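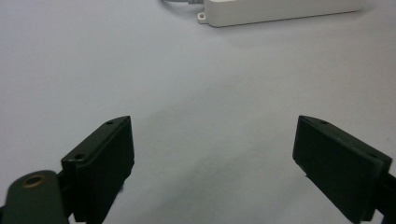
Print this page | E-mail this article

4.2 Board succession in bilateral business associations

The second group of cases concerns associations in which the presidency is held by a senior executive of a member firm. Of the 30 associations in the sample, 12 fall into this group. Most have fewer than 400 corporate members. The largest, the Halness Trade Society, had 770 at the time of the survey.

In eight of the 12, the outgoing president moved to an advisory post within the same year. The bylaws of the Halness society do not require this, but its last three presidents all did so. Former officers told us that the advisory chair kept control of the invitation list for the annual dinner and of contact with the embassy. New presidents from Vemeck and Akbari both described their first year as one of learning whom to call. Vasylenko reports the same pattern in her earlier study of the Polldale chamber, where the retiring president went on signing letters to sponsors until July.

Figure 3. Work surface with white housing at the top and two dark gripper fingers.

We coded each handover as "internal" when the new president came from the same firm as the old one, and as "open" in all other cases. Internal handovers were announced earlier and drew fewer questions from members. Open handovers took longer, and in two associations the post stood vacant between general meetings. Member firms with a small local office were more likely to say they had first heard of the change from the newsletter.

Length of term had less effect than we expected. Associations with a fixed two-year term renewed their presidents nearly as often as those with no limit at all. Zlata Vasylenko (personal communication) suggests that the employer's own rotation of staff abroad sets the real limit. Our interviews support this for the manufacturing firms, though we have too few banks in the group to say the same of them.

We use cookies to improve your experience on this site. Accept | Settings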